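Course Handout 6
Control and Perception Software for Two-Arm Workcells
Department of Automation, Gostbridge Technical Institute
Course lead: Brynhildur Ragnarsson. Laboratory instructor: Raed Khasawneh.

6.1 Scope of this unit

This unit covers the software that stands between the camera input of a two-arm workcell and the joint commands sent to its motors. Students are expected to have completed Handout 5 (frames and transforms) and to have a working copy of the Prerkon control package on their laboratory account. Mechanical assembly is treated in a separate course and will not be examined.

The unit has four parts: the timing of the control loop, the two camera views and their use, the planning of motion in shared space, and the recording of logs. Students who have not yet been assigned a partner should write to the laboratory instructor before the first session in September.

6.2 The control loop

Prerkon runs one process for each arm and a third process, the coordinator, which issues targets to both. Each arm process reads joint positions, compares them with the current target, limits the size of the next step and sends the command. The loop is set to 55 cycles per second in the course configuration. Students may lower this value for testing but may not raise it.

If a target is older than 36 milliseconds, the arm process must hold its last position. This rule is enforced in the arm process and does not depend on the coordinator. A common error in earlier submissions was to place the check in the coordinator only. Under that arrangement, a stalled coordinator leaves both arms following an outdated target.

Gripper commands are sent in the same message as joint commands. They are given as an opening between 0 (closed) and 1 (open). A closed reading does not establish that an object is held, and students should not write code that assumes so.

6.3 Camera views

Two kinds of view are used in the exercises. The fixed view covers the workspace and both arms, and serves for locating objects and for checking the relative position of the grippers. The wrist view moves with the arm and serves for the final approach. The two are processed by separate modules, named Kuruc (fixed) and Dirilard (wrist), and their results are joined in the coordinator.

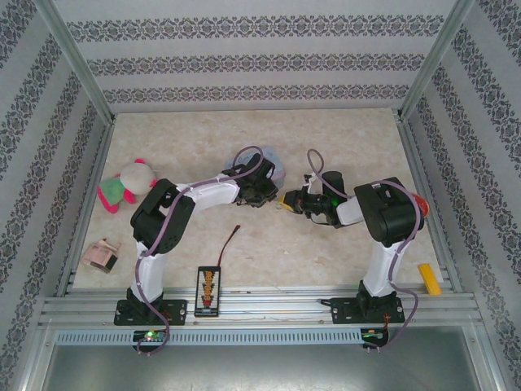
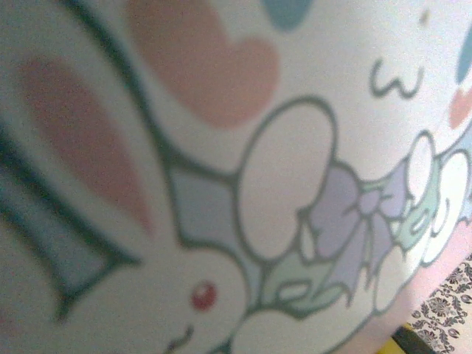 Figure 6.1. First: the fixed view, with both arms on the rail and the grippers near the center of the table. Second: a close view from the wrist camera, with a decorated white vessel filling most of the image.

The following points should be noted when working with the two modules.

Occlusion. In the fixed view, an object may be partly hidden by a gripper or by a joint housing. In the first view of Figure 6.1, this applies to the light blue object under the left gripper and to the red object behind the right shoulder joint. Kuruc reports a confidence value with each detection. Detections below the threshold in the configuration file should be kept in the list and marked as uncertain. They should not be deleted, as the planner must still avoid the space they may occupy.

Patterned backgrounds. The damask pattern on the walls contains strong edges. Edge-based detectors will return false results in these regions unless the search area is limited to the table. The mask supplied with the course files may be used, or students may prepare their own.

Close range. When a surface fills the wrist view, the outline of the object is largely lost and a detector trained on whole objects will often fail. Printed decoration, such as the rabbit and the hearts in the second view, can supply features for tracking motion between successive images. Such features lie on a curved surface, and a flat-plane model will give growing error as the camera moves to the side.

Blur. Dirilard computes a sharpness score for each image. Images below the limit are excluded from pose estimation but are still written to the log.

6.4 Planning in shared space

The arms can reach toward the same region at the center of the table. The planner therefore treats each arm as a moving obstacle for the other. In the course configuration, the right arm has priority and the left arm must wait or choose another path. The planner is limited to 3000 samples per request. If no path is found within this limit, it must return a failure code and leave the current target unchanged.

Cables are not included in the collision model. Students should add a margin above each gripper in which the opposite arm may not travel.

6.5 Assigned work

Exercise A. Move the age check described in 6.2 into the arm process and show by log that both arms hold position when the coordinator is stopped.

Exercise B. Using recorded log 1940, report which detections from Kuruc change when the table mask is applied.

Exercise C. Write a function that decides when control of the approach passes from the fixed view to the wrist view. State the condition for passing back.

Reports are to be submitted to Yupin Luangrath through the course page. Questions on the log format should be directed to Romana Malý.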